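About Zisico

Zisico develops and tests robotic manipulation for ordinary indoor settings: kitchens, storerooms, break rooms and small offices. Our laboratory is in Dristport, where research, mechanical assembly and public programs share one building. We receive visits from schools, colleges, employers and members of the public, and we regard these visits as part of our work.

The open day held each December began as an evening for families of staff and students. At the most recent one we welcomed 289 visitors between 10 a.m. and 4 p.m. Demonstrations are given at close range, on household tasks, by the same people who run the trials during the rest of the year.

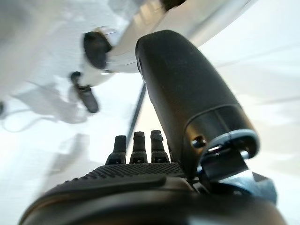 Hordiienko

Visitors frequently ask first about the hands. The palm carries a patch of fine raised dots for grip, and the thumb turns on a metal joint at its base. Much of our engineering effort goes into this part of the machine, as a hand that closes well on a rigid block may behave quite differently with a bottle. During a demonstration, staff explain how each grasp is planned, which portions are carried out under the program's own control and which are directed by an operator.

Demonstrations run for 190 minutes in total over the course of the day, divided into short sittings with a question period after each. The refrigerator task has been a fixture for several years. Bottles of drink are handled inside the compartment, where pale walls, clear plastic and limited room for the wrist make the work considerably harder than the same grasp on an open bench. Attempts that fail are left in the program and discussed with the audience.

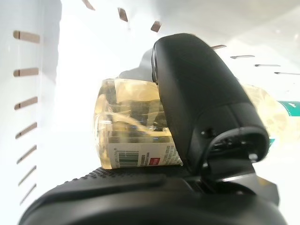

Do visitors need a technical background to attend?

Open day sessions are prepared for a general audience, and children are welcome with an adult. Teachers who would like a more detailed session for a senior class should write to the programs office at least two weeks ahead.

Our second standing demonstration concerns storage furniture. Drawers are pulled open by the front, with the fingers over the top edge, and the robot must keep its footing on the tiled floor while one arm is extended. It is slower to watch than the refrigerator task, and engineering students tend to stay for it. Members of the Hordiienko program, which places college students with our laboratory for one term, assist with setting up and answer questions on balance and reach.

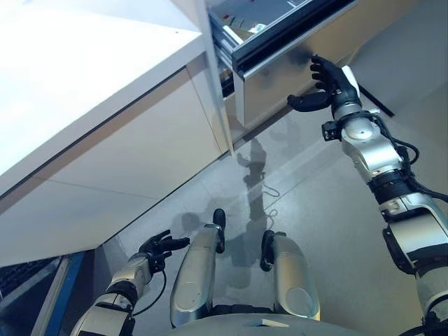
Zornosport wrote to us afterward that its apprentices had talked about the drawer all the way home, and that they would have liked “a longer look at how the fingers are told when to stop closing.” A fuller session on grip force will be added to the next program.

Group visits outside the open day are offered in the morning only. Groups are asked to arrive by 9:30 a.m. and to sign in at the front desk. Closed-toe shoes are required on the laboratory floor, and visitors must remain behind the marked line while a robot is operating. The building is accessible by ramp from the parking lot – please tell us in advance if anyone in your party requires a seat near the front.

There is no charge for admission. Enquiries about visits, student placements and the open day may be directed to the programs office at Zisico, Dristport.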